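Projekttagebuch Robotik-AG Lullotgate, 28. Juli 2026. Wir üben für den Wettbewerb in Manirside, Aufgabe »Würfel auf Punkt«. Ich schreibe hier ein bisschen mit.

Die Regel ist einfach: Der Greifer muss den Holzwürfel auf den schwarzen Punkt stellen. Die Jury misst dann die Abweichung. Im April lag unser bester Lauf bei 88 Punkten, die Grenze für das Finale ist 129.
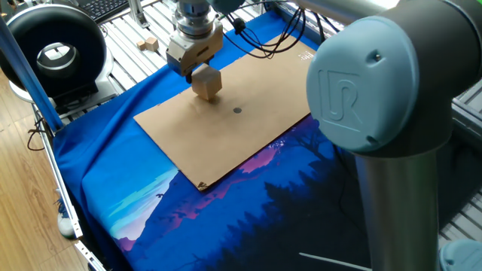 Unser Programm heißt Loltomix und hat jetzt 3.904 Zeilen, viel zu viele davon von mir. Die Anfahrt haben wir neu geschrieben, in zwei Stufen: zuerst schnell, dann sehr langsam. Die langsame Stufe beginnt, wenn der Würfel so knapp über dem Karton hängt wie hier. Der Punkt liegt dann noch ein Stück daneben, die Korrektur kommt also ganz am Ende.

Streit gab es über die Wartezeit vor dem Öffnen der Finger. Ich war für 300 Millisekunden, die anderen wollten gar keine. 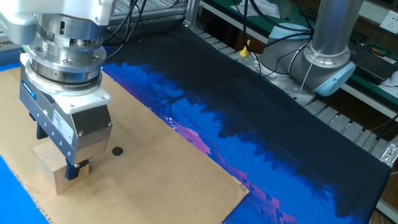
Wir haben abgestimmt und ich habe gewonnen – knapp. Für Team Ackroyd ist diese Pause angeblich auch Standard, aber das habe ich nur gehört.

Morgen kommt die Greifkraft dran. Wer aus der AG Zeit hat, bitte vorher die Parameterliste lesen, sie liegt im Ordner.
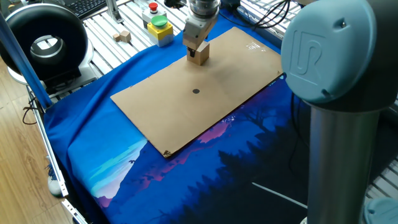 Holzwürfel im Greifer, knapp über dem Karton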